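Teaching a simulated arm to open a door, one demonstration at a time

26th August

I have been recording demonstrations in simulation since March, mostly in the evenings, and the door task is the one that has taken the longest. I wanted to write down how it goes while I still remember the details, partly for myself and partly because the forum posts I learned from were all quite short.

The setup is simple. I use a controller I bought from Plustora, which tracks my hand and sends its position to the arm in the simulator. The program that reads the controller is Haltoler. It has a button to start recording, a button to stop, and a button that throws away whatever I just did. I use the third one more than I expected to.

The room in the simulator is very plain. It has flat colors on the big surfaces, and nearly all of the detail went into the door.

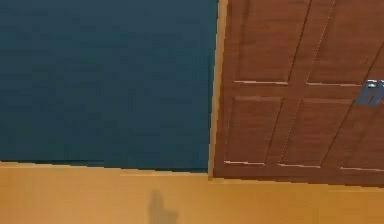
The part that was hard to learn is that I don't have a sense of touch. When I open a door at home I find the handle with my fingers and my wrist does the rest. With the controller I have to look, and the wrist view only shows what the wrist is pointed at. For the first few weeks I kept pushing too far on the approach, and the gripper would hit the door and slide off to one side. Now I stop a little short of the handle, fix the angle, and then go straight in. It's slower, but I throw away fewer recordings.

I also had to learn to stand still. If I shift my weight, my hand moves, and the arm moves with it. A friend suggested sitting down, and that helped for reaching but made the pull worse, so I went back to standing.

So far I have kept 439 demonstrations. The goal was 500. I threw out 112 others after watching them again, on top of the ones I canceled while recording. Most of those did open the door. I dropped them for long pauses in the middle, where I was working out what to do next. The first policy I trained had learned to pause too – it would reach the handle and sit there. Taking out the slow recordings and training again fixed most of that.

The pull is where I still lose the most time. A door swings on an arc, and my hand wants to go straight back. If I pull straight, the grip slips. I have to step to the side and turn my wrist at the same time, and the view swings around with it, so for a moment I am going by memory.
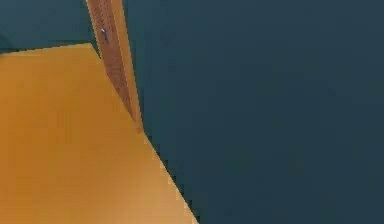 I tried adding a second, fixed view to make this easier. It did help me, but I turned it off again. The policy only gets the wrist view, and I was making moves based on things it would never be able to see. Those recordings looked very smooth and trained badly. I don't know for sure that the extra view was the cause, but I have kept it off for the last 4 sessions and the results are better.

Another thing I changed was the starting position. I used to reset to the same pose every time, and the policy fell apart if the arm began a hand's width away. I now move the arm somewhere a bit different before I press record. Some of those starts are awkward, with the wrist turned well away from the handle, and I keep them in. I want at least a few recordings where the arm has to come back from a bad place.

I store everything on Zikik and write a one-line note for each session – what I changed, how tired I was, whether the tracking drifted. The notes have been more useful than I thought they would be. The recordings made late at night are clearly worse, so I try to quit before eleven.

Next I want to finish the last batch and then train once more with the same settings, so I can compare it with the run before. After that I'll try a door that opens the other way. I expect my hands will have to learn that one from the start.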